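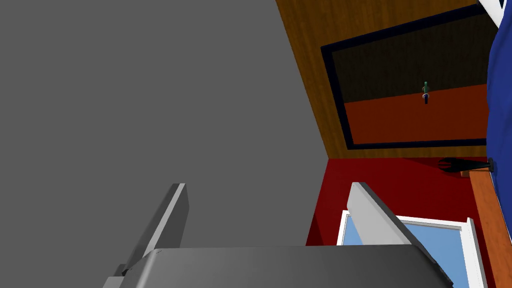
Room interior, computer rendering.

Last updated: May 21, 2026

Ginadard Asks Clomow to Show Its Numbers on "Self-Cleaning" Wall Paint

Consumer group says claims of fresher indoor air rest on very little

Ginadard, a consumer group that looks into home improvement claims, today called on paint maker Clomow to publish the full test results behind its Nouri line of interior wall paint. Clomow says Nouri "cleans the air in any room" and keeps doing so for years after the paint dries. Ginadard has read what the company has put out so far and is not convinced.

The public evidence comes to two short summaries. Both describe tests in a sealed box much smaller than a bedroom, with the lights on the whole time. Neither says how much paint was used, and neither compares Nouri with ordinary paint.

"A sealed box doesn't have a kitchen next to it, or a dog, or a window somebody forgot to close," said Saeed Vahidi, who leads product reviews at Ginadard. "Maybe the paint does something. I'd like to see it do that in a house where people live before anyone pays extra for it."

And people are paying extra. Ginadard checked prices at 23 stores and found that a gallon of Nouri usually sold for twice the price of Clomow's own standard wall paint. Store displays repeated the clean air claim, often in larger type than the color name. The note saying that results "may vary with light and room use" was on the back of the can.

Ginadard wrote to Clomow in October with three requests: the full lab reports, the name of the lab, and any tests done in occupied homes. Clomow replied that the reports were private business information and enclosed a color chart.

The group has also raised questions about Camow, the room rating badge printed on Nouri cans. The badge shows a green leaf and the words "Camow Fresh Room." Ginadard could not find written rules for earning it, or any other paint that carries it. Clomow has not said who runs the program – or whether it pays to take part.

Ginadard is not telling shoppers that Nouri is unsafe, and it has no complaint about how the paint covers a wall. Its advice for now is to choose paint on color, price and how well it washes. Anyone worried about stale air should check that the bathroom fan works and open a window when the weather allows.

Shoppers who bought Nouri because of the air claim can send a copy of the receipt and a photo of the label to Ginadard's review desk. The group will post Clomow's lab reports in full if the company releases them.

2 comments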